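Start with the table: a talk on buying small robot arms

Samer Khasawneh keeps his budget in a spreadsheet with a tab for things he forgot. It is the longest tab in the file. He runs the manipulation bench at Cliklow, a small company that writes control software for light picking and sorting jobs, and for the past two years he has also been the person who decides what the bench buys.

We talked in his office in October, a few weeks before he had to hand in next year's plan. Dima Rizk, who handles purchasing for the company, joined us for the second half.

Cliklow has one industrial arm, which is booked most of the day. Everything else is done on small printed arms with hobby-size servos. Khasawneh did not choose them because he likes building things. He chose them on price.

"I had a request for a second industrial arm, and I was told no," he said. "So I asked what I could do with the money that was left over from the first one. The answer was a few small arms and the time to put them together."

The set he orders most often, a kit from a supplier called Flakel, costs Cliklow $549 an arm with servos, driver board and power supply. The printed parts are made in house. He said that the figure is accurate and also not very useful.

"People hear 549 and they multiply it by the number of arms they want. Then they come to me in the spring and they have no table, no lights, no spare servos and no computer that can keep up. The arm is the first line of the budget. You need to fill in the lines under it."

The lines under it, in his plan, begin with the place where the arm will work. Each small arm at Cliklow gets its own light-colored tabletop with plain walls around it. He spent more per station on that than his manager expected.

"The first year we put an arm on the end of somebody's desk. People walked behind it, the light changed in the afternoon, and the recordings from the morning didn't match the ones from after lunch. We threw out a lot of work. Walls are cheap compared with that."

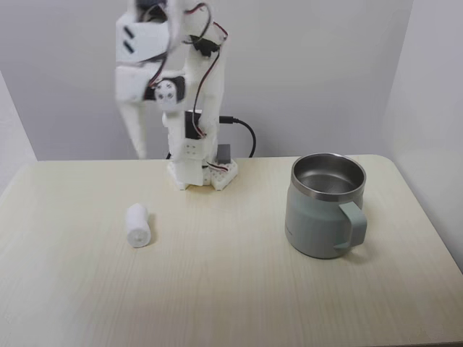
He budgets next for wear. Servos in small arms are sold as if they last as long as the arm does, he said, and in his experience the ones that carry the most load are replaced well before then. Cliklow went through 27 of them last year across all its stations. Most were shoulder and elbow units. He now orders spares with the arms, on the same purchase order, and keeps them in a drawer that anyone can open as long as they write down what they took.

"If a servo dies and you have one in the drawer, you lose an hour. If you don't, you lose nine days, and you have a person sitting there whose time costs more than the whole arm."

Cables are on the forgotten-things tab too. The servo wires move every time the arm moves, and the data cable to the computer gets pulled when somebody shifts the table. He buys longer cables than he needs and leaves slack in them. He used to tie them down tightly, and stopped after a connector came loose in the middle of a long run.

Objects for the arm to handle take up one short line. Khasawneh said new hires tend to ask for a catalog set of test objects, and he usually turns them down for the first few months. Mugs, tubes, blocks and small boxes can be bought at an ordinary store, and they are closer to what customers want moved.

"I would like them to have trouble with a mug first," he said. "A handle on one side, a shiny inside, a wall that's thin enough to pinch. You can spend a month on that. After that we can talk about the catalog."

Rizk came in with a folder and a different set of worries. Her view is that engineers plan for the purchase and purchasing has to plan for the year after it. She asks for three things before she signs: a second source for every part that moves, the name of the person who will do repairs, and the date when the equipment will be reviewed and either kept or scrapped.

"The second source is where it usually falls down," she said. "We had a gripper from Imai that everybody liked. Then the lead time went to 10 weeks and there was nothing else that fit the mounting holes. We reprinted the wrist part so it would take two kinds of gripper. That should have been done on the first day."

She also objects to buying everything at once. In the first round, Cliklow ordered enough kits for the full room and then found out that the driver boards had been revised. Half of the kits needed new firmware and a different plug. She now splits an order in two, with at least a month in between, even when that means paying shipping twice.

I asked what the printed parts cost. Khasawneh said the filament for one arm is a small number and he doesn't argue about it. Printer time is the larger cost, along with the hours for cleaning up parts and fitting them. His records show 117 hours of assembly and rework last year, and he admitted that he had planned for less than half of that.

"Nobody puts their own hours in the request," Rizk said. "I send it back until they do."

They don't agree on everything. Khasawneh wants to retire the oldest arms next year and replace them with a heavier model from Usivska that comes assembled. It has metal joints and costs several times as much. Rizk would keep the printed arms for training and early tests, and buy one Usivska unit to see how it holds up.

"A printed arm flexes a little when it moves fast," Khasawneh said. "For a lot of tasks you can live with it. For inserting a part into a fixture, I'm tired of living with it."

"Then buy one and show me the repair log after six months," Rizk said.

The plan he later turned in follows her version, with one Usivska arm in the first half of the year and a line held open for a second. It also includes spare servos, two more enclosed stations and a shelf for the printer parts. He left a small amount unassigned at the bottom, labeled "other." Rizk has asked him to explain it.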